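Lison bin picker, six months on a returns bench

Reviewed by: Ciarán Ní Mhurchú
Used for: sorting mixed returns, small goods, one shift a day
Rating: 4 out of 5 for the machine, lower for the paperwork

Writing this on my break so bear with me. Kevin Noonan from the Pavton site asked what we thought of the bin picking cell before they sign for one, and I figured I'd put it up here instead of in an email he'll lose.

Background, quick. We're a returns shed. Somebody buys a hairbrush, doesn't like the colour, posts it back, it lands on us. Toys, bathroom stuff, kitchen bits, pet stuff, all jumbled in together. Used to be four of us on the bench pulling from totes and sorting by hand into lanes. Now it's the arm pulling from a metal bin and two of us feeding it and checking what comes out. The other two moved across to repairs and grading. More on that below, because it's the bit everyone asks about first.

SETUP

Slow. The Lison people were decent, came out twice, knew their stuff. But the manual is 486 pages and the part you want is never in the part you'd look. Gripper faults are split over three chapters. Print the fault table, laminate it, zip tie it to the guard. That's what we did and I haven't opened the manual since May.

Mounting the bin was our job, not theirs, and the quote doesn't make that clear. Budget for it. Clamps got us going and we kept fiddling with the tilt for weeks. Small change in the angle, big change in where stuff ends up after it's tipped in. If you've got a tradie on site who's good with sheet metal, be nice to them early.

PICKING

Boxy things, brilliant. Building blocks, soap, anything with two flat sides, it just goes and goes. I stopped watching after the first week.

Round things, so-so. Balls get chased into a corner. It'll have three goes and then put its light on and wait for you. Fair enough, I'd rather that than it flinging them.

Thin plastic is the weak spot. Cups, little tubs, anything with a soft rim. Squeeze too hard and it's cracked, too soft and it slides out. There's a grip force setting per item group, and you want to spend real time on it. Default is way too firm for our stock. We binned a fair few good cups before Tierney on nights worked out you can save your own groups. Not in the quick start guide, obviously.

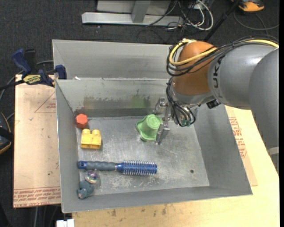 Corners are the other thing. Anything hard up against a wall it's wary of, it'll leave it till last and then come in on an angle and sometimes give up. We've got a rule now, whoever's feeding gives the pile a stir before shutting the guard. Takes a few seconds. You do have to lock out properly to do it, every time, no reaching in because it looks like it's having a think. Had words with a casual over that on a Tuesday and I'd have them again.

SPEED

Not faster than a good person. Say that up front, because the sales bloke won't. On a clean mixed bin I can beat it easy. What I can't do is beat it at half two in the arvo after lunch with a crook shoulder. It does the same pace all day. Our best day so far was 2000 items through the one cell and I went home able to lift the kettle, which has not always been the case in this job.

Bad days, different story. Lots of clear packaging, lots of shiny stuff, it misses and misses. See-through things are hard for it. We pull the worst of them out at the feed end now and do them by hand, so the hand lane never went away, it just shrunk.

WHAT IT DID TO THE JOB

OK so. Nobody lost their spot here. I know that isn't how it goes everywhere, and I'd want it in writing if I was at Pavton, Kevin. We had ours in writing before it was switched on. Six months guaranteed same hours, then a review. Review's next month and I'm told it's fine but I'll believe it when I've got the roster in my hand.

The two who moved to grading like it better, mostly. More thinking, less grabbing. One of them misses the chat. The bench was noisy and four people could have a good yarn over it. With the cell there's a guard between you and whoever's on the far side and you're watching a screen half the time. Smoko's got louder to make up for it.

For those of us still on it, the body's better off and the head's more tired. You used to be able to drift. Now there's long stretches of nothing and then a fault light, and you've got to know which of six things it is. Ask for training on faults, not just on start and stop. We got half a day. Should've been a week. All the good fault knowledge sat with one person for ages and when she took leave we rang the helpline eleven times.

Also, pay. If you're clearing faults and saving item groups that's a different job to sorting totes, and the classification should move with it. Ours went up one level. Took some arguing. Bring a list of what you do on the cell that you didn't do before, dates and all, it helps.

CLEANING AND WEAR

Bin wants a wipe every shift. Marks build up, leaky bottles mostly, and the floor of it scuffs quick. Doesn't seem to bother the picking. Gripper fingers we check at start of shift, tighten if needed. Had one set replaced, Lison shipped it in four days. Keep an eye on your cables where they bend, the sleeve on one of ours went shiny and I asked for a new one before it turned into a problem.

VERSUS THE OSTBERG

We trialled the Ostberg suction one first, two weeks. Quicker on flat boxes, hopeless on brushes and soft toys, and the pump drove us all up the wall. If your returns are mostly cartons go that way. If they're a grab bag like ours, get fingers.

GOOD
Gentle on the shoulders
Stops and waits when it's stuck
Own item groups once you find teh menu
Spares come quick

NOT SO GOOD
Manual
Thin plastic on default settings
Clear and shiny stuff
Mounting not included
Fault training way too short

Would I go back to the bench? For the company, maybe, of a Friday. For the work no. Kevin, ring me before you sign, after three is best, and ask them about the mounting. Break's over.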